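Been reading the small print on subscription cleaning products again, so you get a thread. Sorry in advance to anyone who likes theirs.

The one that set me off is Ziveo. You get a starter box with a spray bottle, a tub of tablets and a sponge, and then more tablets turn up every month until you tell them to stop. The pitch is that you drop a tablet in tap water and never buy a plastic bottle again.

Fine. I like the idea. I've bought it, used it, finished the box. My problem is with nearly everything printed on the side of it.

"Replaces up to 20 bottles." Up to. Twenty of what size? The bottle they send is smaller than the one under my sink, so if you're counting their bottles against the supermarket's, you're counting wrong. I wrote and asked. The reply thanked me for caring about the planet.

Then there's "plant-based". Nearly every cleaner on the shelf has something in it that came from a plant at some point. It doesn't tell you how much, or what the rest is, or whether it shifts grease any better than washing-up liquid.

And "non-toxic", on a tub that also says keep away from children and rinse eyes at once. I know both lines can be there for good reasons. I'd just like the big letters on the front and the small letters on the back to have met.
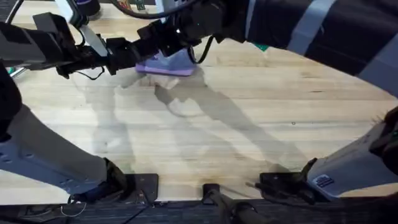
Back to the money, as that's the bit people keep asking me about. The first box is cheap. The second isn't. The price they show you on the front page is the price if you sign up for 6 months and pay the lot up front, and you find that out two screens later.

Cancelling: there's a button. You press it and it offers you a pause. You say no and it offers you a discount. You say no again and it asks why you're leaving, with a list, and none of the choices is "I have enough tablets". I've got a drawer full of the things.

Someone will say Mitau is better. I tried Mitau in April. Same tablets as far as I can tell, different colour, and theirs took so long to dissolve that I went and did the hoovering. Cleaned the hob all right. So did the cheap stuff.

Someone else already has said Cisov, because it's sold loose in a shop and you fill your own bottle. I want to like this one. But my nearest shop with a Cisov tap is two bus rides away and keeps the same hours I work, so for me it's a nice thought and a day's leave.

What bothers me more than any one brand is the comparison they all use. It's always their product against somebody buying a brand new trigger spray every few weeks and binning the old one. Who's that? I've had the same trigger bottle for years. I top it up from a big refill that costs next to nothing.

Against that, how much plastic am I saving? Some, maybe. Now take off the cardboard box, the paper inside the box, the little card telling me I'm a hero, and the van. I haven't done the sums and I'm not pretending to. I would like to see theirs, though, and I've looked -- there's a page called Our Impact and it's mostly leaves.

To be fair to them, tablets are lighter to post than water. That part makes sense. If you live up a lot of stairs, or can't carry heavy shopping, I can see why you'd pay extra. They should say that on the box. It's a better reason than the ones they've got.

A few people are asking about Ifans, the bathroom one. Haven't tried it. The advert shows limescale vanishing in one wipe and I've lived in a hard water area too long to believe in that.

So what do I use? Washing-up liquid in warm water for most things. Bicarb when something's burnt on. A cheap descaler for the taps, with the window open. Old T-shirts cut up for cloths.

Anyway I pressed the Ziveo button again this morning and went all the way through it. Got an email saying my pause was confirmed.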